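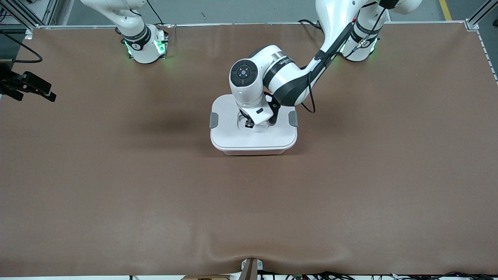 Forum > Kits and Services > Two-arm setups > Is the Gritdale trial worth it?

Shahram Najafi
10th October
So I've been looking at the Gritdale two-arm kit for our little packing room and they offer a paid trial before you commit. Mostly we'd want it handling lidded food containers (white plastic, clips on the ends, handle sunk into the lid). Has anyone done the trial? I can't tell from the brochure if the grippers cope with a recessed handle or if I'd need special fingers, and the sales guy just keeps sending me the same PDF!

Tasta
We did it in July and I liked it a lot! The stock fingers are slim enough to get down into a handle well, so I'd start with those before you spend anything. Put down a plain mat or leave the table bare, keep the container in easy reach of one arm, and park the other until you trust it. 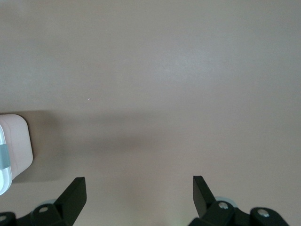 Get used to the wrist camera view too, it's super close up and you only get part of the container when it's off to one side. I spent about 32 tries learning to line up from that angle (my coworker was faster, grr). Ask them for the extra 2 days of support, they gave it to us when I pushed.

Nyitrai
too expensive imo. try Judevard, they rent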